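Kendemard: Term Report
Brukbridge Robotics Club, manipulation team

Our task this term was to get the arm to pick up light, uneven objects and set them in a tray without crushing them. Last year's team used foam blocks and wooden pegs. We moved on to plant material, which bends and rolls and is never the same width twice.

Data and training

We drove the arm by hand and recorded 900 attempts. After removing the ones with dropped frames or a late start, we had 819 left for training. The model ran overnight on the Stelmakh workstation in the lab, and we kept the checkpoint from step 80 — later ones closed the fingers too early.

Results

Foam blocks and pegs gave us no trouble. Grain stalks were harder, with a success rate of 57 percent. Most failures came at the approach.

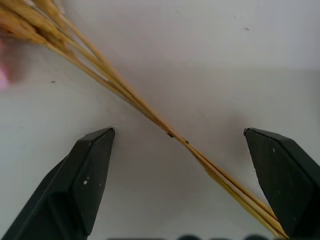
Approach angle matters more for stalks than for anything else we tried. A bundle lying diagonally across the open jaws, close to the right finger and crossing near the center, is a difficult start for our controller. The arm has to shift and turn before it closes, and pale straw over a white surface gives the wrist camera little contrast to work with.

Next steps

We want to add a dark mat and record more diagonal starts. The Ukard finger pads arrive in August, and the grip force will need to be set again once they are on.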